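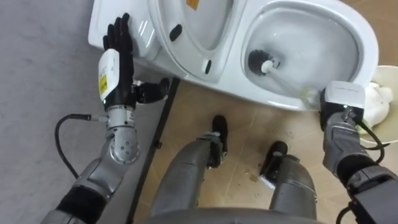 *Toilet brush task, head camera. Left hand braced on the tank, right hand on the brush at the front of the bowl.*

**April, bathroom set, notes from the long afternoon**

Writing this up while the batteries charge, before I forget which of my opinions came from today and which I walked in with. We now have 569 episodes on the brush task in total, counting everything since we moved over from the sink wipes, and I think the set is finally starting to feel like one thing instead of four people's habits stapled together.

The big change today was the left hand. For the first couple of sessions I let it hang wherever it wanted while the right one scrubbed, and the torso would sway a little with every stroke. Timothée Lefèvre watched me do that for a while (very patiently, bless him) and then asked why I didn't just lean on the toilet the way he does at home. So now the left hand goes flat on the side of the tank, fingers together, thumb out, and it stays there through the whole scrub. The strokes look calmer in replay, and my shoulder in the teleop rig is a good deal happier too! I would like everyone to do it this way from now on. If you forget, please finish the episode anyway and tag it "no brace" – those are still worth having, we just don't want them mixed in without a label.

Things I want to remember about the grip: take the brush low on the handle and you run out of wrist before you get to the far wall of the bowl. Take it too high and the bristles swing around and you end up chasing them. A bit above the middle is what worked for me, though Janelle Malabanan has smaller movements than I do and she likes it higher. We talked it over and decided to leave that alone. A spread of grips is good for the policy as long as each one is a grip somebody would sensibly use.

The white shell on the back of the right hand blocks a fair amount of what you can see. When you work at the front rim, the hand sits right where you'd like to be looking, and you lose the end of the handle behind it. I spent too many episodes craning the head down to fix this and all it did was give me more floor. Better to set the head once before you start, with the bowl up near the top and the bristles showing, then leave it be. The model gets the same view we get, so if we can't find the bristles, it can't either.

Episode rules as they stand tonight:

- Start with the brush already in the right hand. Pickup is its own task and gets its own folder.
- Brace left, then bring the brush in. Wait for the brace before you touch the bowl.
- Keep the bristles on the wall. Short strokes, whichever direction feels natural.
- Work the left part of the bowl first, then come around.
- Lift the brush clear and hold still for 3 seconds so the segmenter has a clean ending to find.

That last one is where I keep slipping. I get to the end feeling pleased with myself and let go of the pedal early, and then Hervieu (our labeling tool, for anyone new reading this) stretches the episode into the next reset. I found 12 of mine like that today and trimmed them by hand, which took up most of a coffee break.

About the lighting: the tank is so shiny that it throws bright streaks right next to the fingers. I went back and forth on putting a diffuser over the lamp, and in the end I left it. The Putville apartments, where we hope to test this, have glossy fixtures under hard ceiling lights, and I'd hate to train on a nice soft bathroom and then be surprised. Janelle would like to try a set with the diffuser anyway for comparison and I said yes, go ahead, just write it in the session header.

I also want us to sweep before each block. There are little scraps on the floor between the feet in today's footage and they'll drift around from one episode to the next. Probably harmless, but it's a two-minute job and it keeps me from wondering.

Cable check: the loops at both wrists have enough slack for this reach. The right one passes over the rim of the bin when the arm is out at the side, so please glance at it on resets. I didn't feel any tug through the controls, but I'd move the bin a little farther out for the next session and see whether we miss it.

Where we're headed: Pukolberg wants 400 episodes with the brace before they start a training run on their end, and they'd like them in the Vatemix format with the hand joints included. Timothée is writing the converter. I've asked him to keep the untrimmed originals as well, at least until we've looked at a first policy together.

For next time, I'll bring the other brush with the longer handle and shift the robot's starting stance slightly between blocks. Janelle has the first block, I take the second. Batteries just beeped, so I'm going to swap them and head home.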